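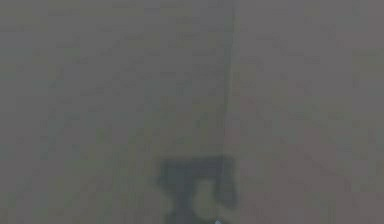
Gulluma (desktop arm)

Gulluma is a small robot arm with a two-fingered gripper, put together in the shared workshop where I rent a bench, and it's also the name of the simulator that goes with it, which confuses everyone who edits these pages. I've kept both in one article because they grew up together and I can't untangle them! If you came looking for the older Gulluma drawing machine, that one has its own page under Vollen, the bench project it was stripped for.

Name

Izzati Kwok picked it. She wanted something that didn't end in "bot" and sounded nice shouted across a room. For a few weeks the folders were all called Fetero, and some of the older files still are, so if a script complains that it can't find Fetero, that's the same arm.

Construction

The arm has six joints, all of them hobby servos, and it bolts to a board that clamps to the bench. Yusri Tarigan drew the brackets and I drilled them (twice, as the first lot had the holes a touch too close together and split when I tightened them up). Reach is 252 mm from the shoulder, measured with the wrist straight. It will lift up to 100 g without grumbling. Past that the elbow servo starts to hum and the whole thing droops like a tired plant.

The gripper was the fiddly bit. Yusri's first version closed beautifully and then wouldn't let go, and we spent an evening filing the inside faces of the fingers before he gave in and redrew the linkage with more slack. I still like the look of the first one better. Ask me if you want the old drawings, they aren't on the shared drive.

The simulator

Lanying Yu wrote most of this in May, while the real arm was in bits. It's a fairly plain affair: a model of the joints, a surface to work over and a close view that takes in the gripper. In that close view everything goes soft, so the gripper comes up as a dark blocky shape at the bottom with a great spread of mottled grey past it. People always ask me if their graphics settings are wrong. You do get used to reading it, and I now find I watch the dark edges of the gripper far more than anything else on the screen.

The grey texture is a placeholder that we never got round to replacing. Prasetyo Chin has been promising us a proper wood grain for ages and I've stopped nagging him, mostly.

Motions are tried in the simulator first and then copied over to the bench. Each run is capped at 600 steps. That number came from Lanying's old laptop, which used to seize up soon after, and we've left it alone out of habit. Gravity is a bit kinder in there than it is in the workshop, so anything slow and stretched out needs a nudge upwards when you move it to the real servos.

Use

Mostly it picks up foam blocks and puts them down again, and I could watch it all day. Yu-na Baek has it sorting buttons into saucers, with the Lumenta lamp clipped over the bench so the shadows stay put. Her notes are pinned inside the cupboard door and are much tidier than mine.

Versions

The first arm had a bare board and no end stops. The second, first switched on 7/11/19, has the new linkage, end stops on the shoulder and a proper off switch within reach of whoever is sitting down. A third is half drawn. Yusri wants a longer forearm for it and I want a quieter elbow, and so far we've agreed on the colour of the wires.

See also

Vollen
Bench servos, wiring and spares
Lumenta lamp (clip repair)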